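**Plukbridge club: bowl sorting, start layout**

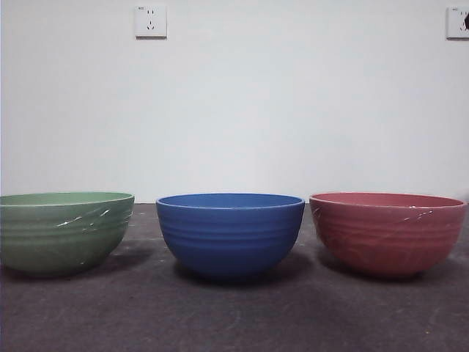 *Start layout: green, blue, red.*

**htveit:** Blue segments cleanly. Green and red both lose pixels at the white streaks. Threshold is 88.

**drestos_7:** Drop it to 12 and fill the holes.

**htveit:** Tried in January. The shadows merge with the bowls.

**marl241:** Disagree with filling at all. Fit an ellipse to the rim and ignore the body.

**drestos_7:** Slower.

**htveit:** Will test the rim fit first.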